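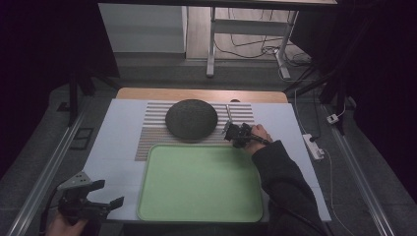 Medicine storage is one of those jobs every student residence means to get to, and I'm really pleased to say we got to it! This is the completed checklist for Ulham, both wings, with my comments left in so the next person can see what we looked at and what we thought of it. Before you start on any cupboard, set yourself up at a clear table with a tray. A big one with rounded corners and a bit of a raised rim, like the light green one, is great for tipping out a first aid drawer, and loose tablets stay put while you read the packets.

Checked: Jun 24, 2024
Areas: main house, Mtshali wing, both shared kitchens, front office
Bedrooms: 30, by invitation only (see Part B)

PART A – SHARED AREAS

A1. No prescription medicine left in kitchens, bathrooms or the laundry
Result: Fix needed
Comment: The main house was spotless. In the Mtshali kitchen there were 2 packets of strong painkillers on top of the fridge, next to the cereal. The owner came and got them straight away and was lovely about it. Kitchens are where people take their tablets, so that's where the tablets end up. A note on the fridge door has gone up.

A2. Shared fridge has a lidded, labelled box for medicines that must be kept cold
Result: OK
Comment: Love this box. It's clearly marked, it's on the middle shelf and away from the freezer plate. It doesn't lock, though, so anyone keeping something they're worried about should ask the office for a spot in the office fridge.

A3. First aid kits complete and in date
Result: Fix needed
Comment: Main house kit fine. The Mtshali kit had out-of-date antiseptic and a strip of tablets with no box and no name. Loose strips always come out of the kit, even if you're pretty sure what they are. Both went in the returns bag.

A4. Cleaning products kept apart from food and medicines
Result: OK
Comment: Much better than in November, when the dishwasher tablets lived in an old lolly jar. That jar is gone!

PART B – BEDROOMS

B1. Residents told well ahead, and entry only with the resident present and happy to have us in
Result: OK
Comment: Please keep doing it this way. We aren't searching rooms, and we don't write down who takes what. We knock, offer a look at the lockable drawer, answer questions and go. More doors opened than I expected, and some of the best chats of the day happened in doorways.

B2. Lockable drawer fitted and working
Result: Mostly OK
Comment: The drawers from the $3,000 upgrade are holding up well. Two keys are missing, both in Mtshali, and spares are on order. Until they arrive, those residents can use a Mumevard lockbox from the office. They're small but they'll take a month of most things.

B3. Resident knows why the drawer is worth locking
Result: OK
Comment: Good conversations here. Plenty of people had been asked for "just one" of something – study tablets before exams, a sleeping pill, a leftover painkiller. It feels like a favour. But a dose that suits one person can be dangerous for another, especially with alcohol or with something else they're already taking, and passing on prescription medicine can also be against the law. Several residents said it's easier to say no when they can just say it's locked away, and I think that's a terrific line to hand on.

B4. Medicines kept in original packaging
Result: Advice given
Comment: Weekly pill organisers are fine, and handy too. Keep the labelled box as well, in the same drawer. If someone is unwell and an ambulance comes, that label is the first thing the crew will want.

PART C – RETURNS AND DISPOSAL

C1. Residents know where unwanted medicines go
Result: Fix needed
Comment: Our weakest area, so let's get stuck into it. The common answers were "in the bin" and "down the sink". Neither is right. Take them to a pharmacy – Beklow is the closest and an easy walk. Ask at the counter and they'll take the bag from you.

C2. Returns bag in the office, sealed and out of reach
Result: OK
Comment: In the locked cabinet. Don't let it fill up. A full bag of old medicine is a hazard all on its own, so drop it off at Beklow after each inspection.

C3. Sharps container available
Result: OK
Comment: One in the office, one in the Mtshali bathroom. Both below the fill line, both fixed so they can't be knocked over. Nobody should have to ask for it or explain why they want it, and the Mtshali one is nicely placed for that.

PART D – IF SOMETHING GOES WRONG

D1. Emergency and poisons information numbers on display
Result: Fix needed
Comment: Up in the main house and the office. The Mtshali poster had been covered by a trivia night flyer (good trivia night, wrong spot). Moved the flyer.

D2. Staff and floor leaders know what to do for someone who may have taken too much
Result: OK
Comment: Really strong answers. Call triple zero, stay with the person, roll them onto their side if they're drowsy but breathing, keep any packets for the ambulance crew, and never leave them to sleep it off. Everyone also knew that a resident who calls for help won't be in trouble with us for calling. Keep saying that one out loud at every house meeting.

TO DO BEFORE NEXT CHECK
Replace antiseptic in Mtshali kit
Chase spare drawer keys
Add pharmacy returns to the welcome pack
Take the returns bag to Beklow
Second poster for the Mtshali stairwell, up high where flyers don't go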